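Sizing the Expansion Gap: A Conversation with Narendra Nautiyal

29 Mar 2019

Narendra Nautiyal has been inspecting failed floors for Tyagi, a flooring survey practice, long enough that he no longer carries much equipment. A moisture meter, a straightedge, a set of feeler gauges and a flat pry bar go into one canvas bag. Most of his visits concern laminate, and most of the laminate calls concern movement.

"People report it as a noise," he said. "They say the floor clicks, or it feels soft near the door. They don't say the floor has nowhere to go."

The core of a laminate plank is wood fiber pressed with resin. It takes up moisture from the air and gives it back, and its dimensions follow. A floating floor is not fixed to the slab, so the whole field of planks moves as one sheet. The gap left at the walls is there to absorb that movement. Nautiyal treats the manufacturer's instructions as the starting point and works from the longest uninterrupted run in the home.

"The gap printed on the carton assumes a maximum run," he said. "Installers read the gap and skip the run."

The case he uses when training new surveyors came from an apartment block where the same product had been laid from the living room through the hallway and into two bedrooms without a break. The contractor had followed the carton for the gap and ignored it for the run. By June, when indoor humidity had been high for several weeks, the boards had lifted in the hallway at the narrowest point.

"The hallway gets blamed because that is where the ridge is," Nautiyal said. "The load came from the big room. I took off the baseboard on the far side of the living room and the plank was hard against the masonry. You could not get a feeler gauge in."

The repair was to cut the floor at each doorway and fit transition strips. The owners objected to the strips on appearance. Nautiyal said this is the usual objection and that he has no answer to it beyond the instructions themselves.

Acclimation is the second subject he returns to. Unopened cartons should lie flat in the room where they will be installed, away from outside walls, until the boards reach the temperature and humidity of the space. He has found cartons stacked on end in garages, on balconies and once in a stairwell.

"If the boards go down dry and the room is humid, they grow. If they go down damp and the heating comes on, the joints open. Same product, two different complaints."
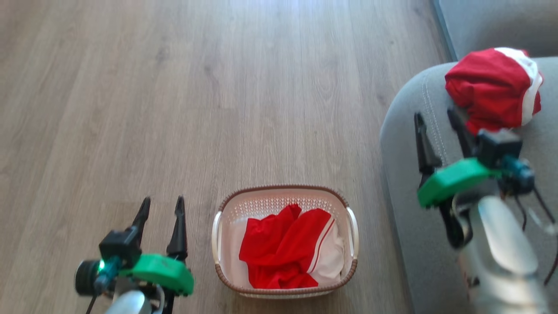 Anju Kushwaha disagreed on one point, saying that acclimation is given too much credit and that in the floors she has opened up, the subfloor was at fault more often than the boards. A slab that was never tested, she said, will keep feeding moisture upward long after the cartons have adjusted to the room, and the missing item in her reports is usually the vapor barrier.

Nautiyal accepted part of this. "On a ground floor slab, yes. I would want the moisture test before anything else. On an upper floor over a heated apartment, I still look at the air first." He added that the two causes leave different marks. Moisture from below tends to cup the boards, with the edges higher than the center. A floor short of perimeter space tends to rise as a ridge or a tent, and it drops when the pressure is released at the wall.

He was also asked about point loads. A floating floor can tolerate ordinary furniture, including a sofa or a bed, provided the weight does not stop the field from moving. Kitchen islands and full-height cabinets are a different matter. "A cabinet screwed through the floor is a nail in the sheet," he said. "Now it can only move from that point outward, and your gap calculation is wrong on one side." His practice is to install the cabinets first and floor up to them, with the gap hidden under the toe kick.

Door frames produce a smaller version of the same fault. The casing should be undercut so the plank slides beneath it with clearance. Many installers cut the plank tightly around the casing and fill the joint with rigid caulk, which pins the floor there.

On cleaning, his advice was short. A damp mop, wrung out well, and no steam. Standing water at the joints should be wiped up promptly, and a swollen edge will not go back down.

Nautiyal keeps the paperwork simple. Each report lists the longest run in both directions, the gap measured on every wall, the relative humidity on the day and the readings from the subfloor. He asks owners to put a cheap hygrometer in the main room - on a shelf, out of direct sun - and to write down the reading once a week for a full year.

"Very few of them do it," he said. "The ones who do can usually tell me what happened before I take the baseboard off."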